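Ristcombe Short Stay Flats – Your Questions

Filed under: Guests / Before You Book

Updated September 27, 2001. Most of what people ring us about is on this page, so have a read first please. If it's not here, ring.

Where are you exactly?
Ristcombe, up the hill from the old Bajwa bakery. Number 114. Blue letterbox. If you hit the roundabout you've gone too far.

Do all the flats have their own bathroom?
Yes. Basin, toilet, shower. No baths in any of them, sorry. Pedestal basin in the downstairs flats. 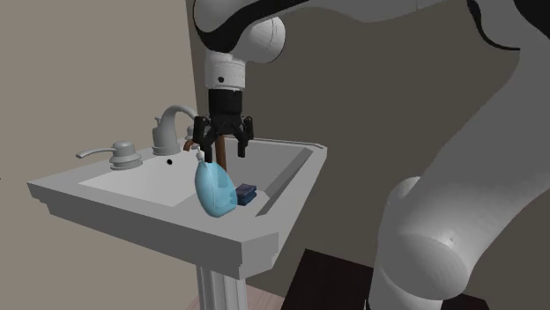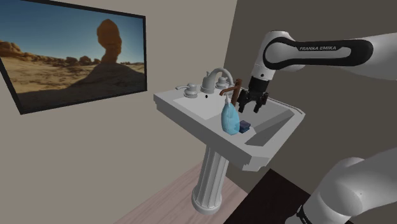 What time can I get in?
2 pm. Earlier if the flat's ready, but ring that morning, don't just turn up with the kids and the esky. Check out is 10 am. Late check out sometimes possible outside school holidays, ask the night before.

How do I get the key?
Key safe next to the meter box. We give you the code over the phone once the balance is paid. Please scramble the numbers after you. People forget and then anyone can get in.

How much do I pay up front?
One night's tariff holds the booking. Balance due 7 days before you arrive. Cheque, money order or card over the phone. Cheques need to clear so post them early – the mail out of Ostcombe is slow.

What if I have to cancel?
More than 12 days out, full refund. Less than that we keep the first night unless we can re-let it. We usualy can in summer. Winter, not likely. If you only want to change dates, that's free the first time.

Is linen included?
Sheets, bath towels, tea towels, yes. Beach towels no. Please don't take the bath towels to the beach, the sand wrecks the machines.

Can I bring my dog?
Flat 3 only. It has the fenced yard. One dog, outside or in the laundry at night. Tell us when you book. No cats.

Is there parking?
One space per flat, round the back. Second car on the street. Boats and trailers – ring first, we can fit one small one along the side fence and it goes to whoever asks first.

Do you have cots and high chairs?
Two cots, one high chair, no charge. Bring your own cot sheets. There's a baby gate somewhere too if you want it for the steps.

Is there a phone in the flat?
Incoming calls only. Pay phone outside the milk bar. Mobiles work on the front verandah and not much anywhere else.

Heating?
Panel heater in the lounge, extra blankets in the hall cupboard. Flat 1 has a wood fire, first basket of wood is on us. After that buy it from the servo.

The hot water has run out, what do I do?
Wait an hour. It's a small tank. If it's still cold after that ring us and we'll come and look at it, any time before 9 pm.

Can I smoke?
Outside. There's a tin by the back door for butts.

Where do we eat?
Uko does good noodles, closed in May. Pub does meals till 8. Fish and chips by the jetty, get there early on long weekends or you'll be in a queue down the street. Supermarket is in Ostcombe, 15 minutes by car.

Is there a bus?
The 619 from Ostcombe. Stops at the bottom of the hill. Last one gets in just after 6 so don't miss it, taxis are hard to get. We can pick you up from the stop if you've got a lot of bags, just arrange it beforehand.

I left somthing behind
Ring us. We keep things for a month, then they go to the op shop. Postage is at your cost.

Do you take long bookings?
Off season, yes, weekly rate. Ring and we'll work it out.

Contact us | Tariffs | © 2001 Ristcombe Short Stay Flats | Back to top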